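Filed under: Field Equipment, Buying Advice

Prela Trail Walker: read the whole price list before you sign

Last updated 5th August

14 comments | 37 shares

I was asked to look at the Prela walker with one question in mind: should a small parks office put it in next year's budget? The office in question is the one in Prirkasbridge, which looks after a lot of gravel path, a lot of fence and very little money. Prela sells the walker as a path inspection robot. You give it a route, it goes out, it comes back with pictures of the surface and the fence line, and somebody at a desk decides what needs fixing. That is the pitch, anyway. I went in doubtful and I've come out a bit less doubtful about the machine and a good deal more doubtful about how it's sold.

Start with money, because the brochure doesn't. The walker isn't sold outright to offices our size. You lease it through Villalba, which is the only dealer that would give me a quote at all, and the lease is $2090 a month with a minimum term of 12 months. The salesman kept saying "all in." Then the written quote came, and under the lease line there was a $3000 setup fee, and under that a $1000 charge for "route onboarding." I asked what route onboarding was. It is a person from Villalba walking your path with the robot while it learns the way. Once. If you reroute a path after a washout, you pay it again.

So the first year is $29,080 before anyone has bought a spare battery or talked to the insurance company. I'd like whoever writes "all in" on a sales slide to sit down with that number for a while.

Our trial was in May, on the gravel track out past the edge of town. I picked it because it's the kind of path the office has most of: hard packed down one side, stony on the other, brush along the edges and an old rail fence. No curbs, no stairs, nothing fancy. If a path robot can't earn its keep on that, the budget talk is over.

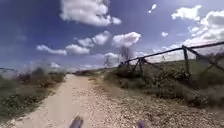 On the packed side it walked fine. It kept a steady pace and didn't wander, and I stopped watching its feet after a few minutes. The stony shoulder was another matter. It slowed to a crawl, and twice it stopped and waited for me to clear a warning on the tablet. The stones weren't big. I asked Villalba about this and was told the default settings are "conservative" and can be changed. By whom? By them, under the support plan, which is a separate line on the quote and which I had been told was optional.

The pictures it brings back are good enough to see a washed-out edge or brush growing over a rail. They are not good enough to tell you whether a post is rotten at the bottom. You still have to send a person to push on it. Prela never claims otherwise in the manual, to be fair, but the brochure talks about "full fence condition reports," and I think a buyer would be within their rights to expect more than a picture of a fence.

What I did like: it is quiet, it folds down to fit in the back of the work truck, and the route maps export as plain files that our old mapping software opened without a fuss. I've spent whole weeks of my life on software that couldn't manage that. The tablet is readable in the sun. The carry handle is in the wrong place and will skin your knuckles.

Now for the part I care about, the planning. Most offices will budget the lease and forget the hours. During the trial someone had to be within reach of the robot the whole time, partly because of the warnings and partly because our insurer wouldn't hear of anything else. If a person has to walk along with it, you are paying a robot and a walker to do one walker's job. Prela says supervised use is a phase you grow out of. Maybe so. I asked for the name of an office our size that had grown out of it and I'm still waiting for the email.

I also priced the dull alternative, which is a seasonal hire with a phone and a Grikemex measuring wheel. It won't look good in the annual report. It can push on a post, though, and it doesn't come with a setup fee.

If you still want the walker, and there are offices with longer paths than ours where it may make sense, here is what I'd ask for in writing:

- A shorter first term. The year is Villalba's rule and I suspect they'll bend.
- At least one reroute included in the onboarding charge.
- The settings for loose stone changed before delivery, at no cost.
- A loaner if yours goes back to the shop. Our quote said nothing on this — I had to ask, and the answer was "case by case."
- The support plan priced next to the lease, on the same page.

I also wouldn't put it under capital equipment. You own nothing at the end of the lease, and when the money is tight it will be the first line anyone wants to cut, so it should sit where people can see it.

My recommendation to Prirkasbridge was to leave it out of next year's budget and ask for another trial in wet weather, which we didn't get. Villalba has said yes to the second trial and wants to charge for it.

Tags: robots, trail maintenance, leasing, budget planning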